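Drying Time of Water-Based Wood Finishes Under Three Humidity Levels

Project report, Materials and Processes II. Authors: Kathleen Daly, Dineo Visser. Supervisor: Roald Moen 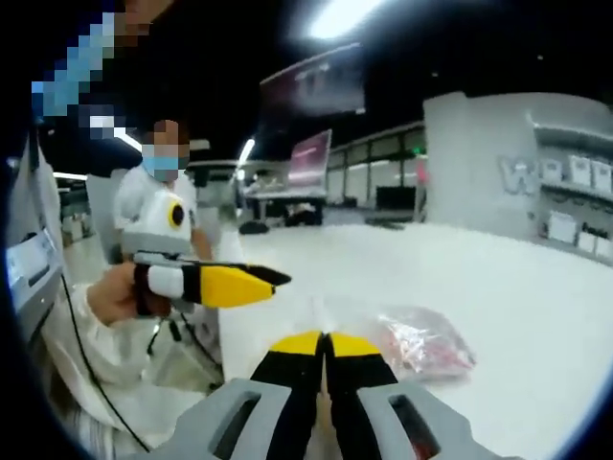 1. Background

Water-based finishes dry in two stages. Water leaves the film first, then the cosolvent, and only after that do the resin particles merge into a continuous layer. Manufacturers normally state a single "dry to touch" time, measured at room temperature and moderate humidity. Small shops rarely work under those conditions in August, when the air may be close to saturation.

The question for this project was how far the touch-dry time of two finishes, Flernine and Korkus, moves away from its mid-humidity value when humidity is changed and temperature is held constant.

2. Materials

Birch panels were cut from one board and sanded to 180 grit. Dust was removed with a dry cloth. Flernine is a clear acrylic. Korkus is an acrylic-urethane blend with a higher solids content. Both were stirred for two minutes and strained before use. No thinner was added.

3. Method

Panels were conditioned in a closed cabinet overnight at the test humidity. Low humidity was obtained with silica gel and high humidity with an open tray of salt solution. The middle level was room air. A small fan kept the air moving in all cases.

Finish was applied with a foam brush in one coat along the grain. Touch-dry was defined as the first check at which a cotton ball, pressed lightly and lifted, left no fibers on the film. Checks were made every 2 minutes. Each run was stopped at 300 minutes whether or not the film had passed.

4. Results

At low humidity both finishes passed early, and Korkus was 13 minutes slower than Flernine. At the middle level the gap widened to 18 minutes. At high humidity Flernine took almost twice its middle value. Korkus did not pass before the run was stopped, so no drying time is reported for it.

One Flernine panel at low humidity showed brush marks that did not level out. It was kept in the data, as the method did not include a criterion for appearance.

5. Sources of error

The cabinet door had to be opened for each check, and humidity inside took some time to recover. The effect is largest at the high setting, where room air enters drier than the cabinet air, so the true drying times there are probably longer than measured. Film thickness was not controlled beyond using the same brush and operator. Walter Marulanda suggested a wire-wound applicator, which would remove most of this variation.

6. Further work

Repeat the high-humidity runs with a glove port in the door and a longer cutoff. Add a second coat, applied at the stated recoat time.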